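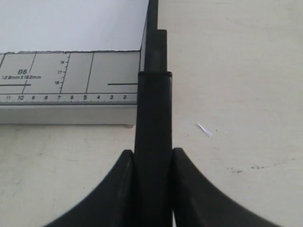 On June 28, 2021 I visited the yard of Skostular, a company which takes down old factory buildings and sells what can be used again. I went there with my colleague Junpei Kaneko, who buys steel beams for our workshop.

The visit started in the site office with a safety talk of 40 minutes. It was longer than I expected, but I learned why the roof must come off before the side walls. After this we got helmets and walked to the old Kazemi dye works, where the work was in its third month.

Two excavators were pulling down the drying hall. A man with a hose kept the dust low. The bricks go to one pile, the concrete to another, and the wood is checked by hand for nails. Our guide told us that over 200 tons of steel had already left the site by truck.

Junpei asked about the price of the long beams. They are sold in lots of 4, and we must arrange the transport ourselves. I found this a little inconvenient for a small buyer.

The chimney will stay until November, when the road beside it can be closed. We have asked if we may come again on that day.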